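## 4 Comparative gripper trials on the two-arm bench

This section covers fitting, zeroing and trialling finger sets on the Fiddale two-arm bench. It assumes that both arms are mounted and that the controller has been commissioned as set out in Section 3. Finger sets supplied by Neltance and Shen share the same bolt pattern. Their controller profiles are different and must not be interchanged.

### 4.1 Before you start

- Hex keys, thread-locking compound (low strength) and a torque driver.
- The finger profile files for each set under trial.
- A trial sheet for each arm. Left and right results are recorded separately.

**CAUTION:** Engage the emergency stop before placing hands between the fingers. A paused program does not remove power from the gripper motor.

### 4.2 Fitting a finger set

1. Jog the arm to the service pose and engage the emergency stop.
2. Remove the two retaining screws from each finger and withdraw the finger along its slide.
3. Wipe the slide with a dry cloth. Do not lubricate it.
4. Fit the new fingers with the part numbers facing outwards. Tighten the screws evenly.
5. Check the cable run from gripper to forearm. The cable must form a free loop with the wrist at either limit of rotation.
6. Release the emergency stop and load the matching profile from **Tools > End effector > Fingers**.

**Note:** If the controller reports fault 267, the loaded profile does not match the stored stroke. Reload the profile and repeat the zeroing procedure. Do not clear the fault by cycling power.

### 4.3 Zeroing

1. Select the arm to be zeroed. Only one arm can be zeroed at a time.
2. Close the fingers at the lowest speed setting until they touch.
3. Press **Set zero**. The encoder count should read 0.
4. Open the fingers fully and note the count. For a Neltance set the expected value is 1,557. For a Shen set, use the value printed on the calibration card.
5. Repeat steps 2 to 4 for the other arm.

### 4.4 Running the comparison

The standard trial uses ordinary tableware and open containers. Thin-walled cups show up excess closing force, and spoons test the fingertip at the lowest approach height. Loose grains are used for pouring and tipping tasks, where a small slip at the wrist is easily seen in the spread.

1. Clamp the bench rail and check that neither lever moves under hand pressure.
2. Set out the objects for the trial. Keep a clear strip of table in front of the arm bases.
3. Set the grip force to 7 N for both arms.
4. Run one practice cycle at reduced speed.
5. Run the trial program. Enter each grasp on the sheet as held, slipped or missed.
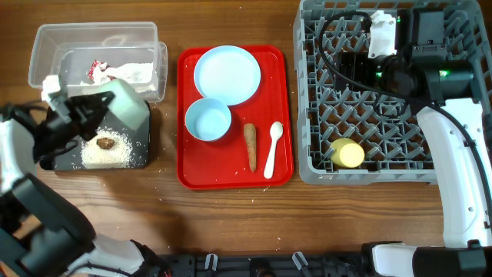
6. Return both arms to the service pose and save the log before changing fingers. The log is overwritten when a new profile is loaded.
7. Repeat with the second finger set. Object positions and grip force must be the same as in the first run.

**CAUTION:** Clear spilled grains from the rail and joint covers with a vacuum fitted with a brush nozzle. Do not use compressed air, which can drive particles into the joint seals.

### 4.5 Reading the results

Compare sets by task. A combined score hides the difference between grasping a rim and grasping a handle, and the two finger shapes behave differently on each. A run with fewer than 105 logged grasps should be marked incomplete and left out of the comparison.

If one arm slips more often than the other with the same fingers, check the screw torque first, then the zero. Wear on the pads is judged by eye against the reference strip in Appendix B.

Procedure checked by Efua Mahama and Haoran Tian, 24/03/2023. Direct corrections to Zihan Shi, quoting the section number and controller firmware version.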